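Skimholm Home Forum > Kitchen > Cleaning up

Topic: Clearing the table after dinner, bin on the table or scrape at the sink?

bontu_h
Joined July
Posts: 80

We eat at a big wooden table and the sink is across the room. My husband scrapes every plate at the sink and the drain has clogged 2 times since Thanksgiving. I'd like to do the scraping at the table. Does anyone do it that way, and what do you use for the trash? Shrimp shells are the worst of it.

kjyimer
Posts: 2672

We do all of it at the table. Clear plastic bin at one end, a small black tray for bowls and scraps, the big round tray for dishes and utensils, and the gray dish rack at the other end. Napkins and snack wrappers go straight in the bin.

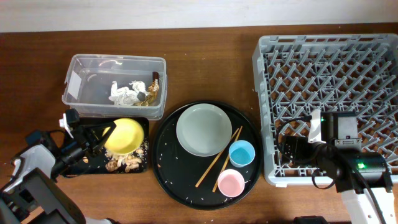

Order I go in:

1. Paper and wrappers first, into the bin.

2. Bowls next. Tip what's left onto the small tray, then the tray into the bin.

3. Utensils together, then plates.

4. Wipe the wood last.

Wondimu Jemal
Posts: 9

I don't get the small tray step. You're handling the shells twice. Scrape the bowl right into the bin and skip it.

kjyimer
Posts: 2672

People put peanuts and shells on the tray while they're eating. It's going to be dirty either way.

ebise_d
Posts: 431

I'm with Wondimu on the tray, but my real problem is the rack. A dish rack on a wood table will leave marks if you put anything wet in it. We ruined the finish on ours. Keep the rack by the sink and carry things over.

kjyimer
Posts: 2672

Fair. Put a towel under it if you're worried. Ours has held up so far.

shewit.w
Posts: 57

bontu_h, whatever you pick, take the shells outside the same night. An open bin with shrimp in it will smell by morning. I line mine with a produce bag and tie it off.

Wondimu Jemal
Posts: 9

Or freeze the shells for stock.

bontu_h
Posts: 81

Thanks all. I have a bin about that size in the pantry, so I'll try that with a bag in it. The rack is staying at the sink, I just had the table refinished. Shewit, do the produce bags leak?

shewit.w
Posts: 58

Sometimes. Double it for shrimp.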